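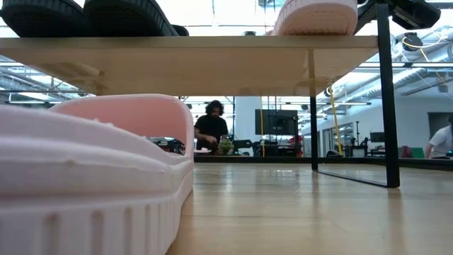
The Starex shoe cell is a two-arm robot workstation for tabletop handling of footwear. It was put together at the Draltarora workshop and is best known for how carefully it is set up and looked after, a routine that other small labs have copied with great success. Its job sounds simple: pick up slides and other soft shoes, move them, and put them on a rack in pairs. Soft shoes bend, tip over and lean on each other, and that makes them a wonderful test for a pair of grippers!

Layout

The cell is built around a light wooden tabletop inside a black metal frame. One arm is mounted at each side, so the two grippers face each other across the table. Each gripper has two narrow fingers. Cables from both arms run down along the frame, and slack is left at every joint so that a full reach never pulls on a connector. The control software, called Grevska, runs on a computer next to the cell, and the operator's keyboard is kept within reach of the table.

Setup

Setup starts with the arms folded and the table cleared. The arms are powered one at a time, left first, and each is sent to its home position before the other is switched on. The fingers are then opened and closed 15 times with nothing between them while the operator listens for scraping.

Next comes the Vlček check, named after the workshop where it was first written down. A rack is placed at the center of the table and filled with shoes, toes in line, and each gripper is brought in slowly from its own side.
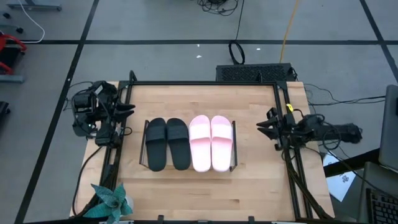 Both arms must be able to reach every shoe on the rack without brushing the frame or each other. If one falls short, the rack is moved – never the arm base, which would mean a new calibration from scratch. A full calibration uses 173 positions and is a lovely thing to watch, with the two arms working through the list in turn.

Care and repair

The fingers take most of the wear. They are wiped down at the start of each shift and swapped as a set after 3240 grasps, even when only one of them looks worn. Mixing old and new fingers gives an uneven grip, and light foam shoes twist out of it right away.

Cable sleeves are the other regular job. The outer covering frays where the arm bends the most, and small tears are wrapped on the spot. A sleeve that has split along its length is replaced, which takes two people: one supports the arm with the power off while the other threads the bundle through. After any cable work, the Vlček check is repeated from the first step.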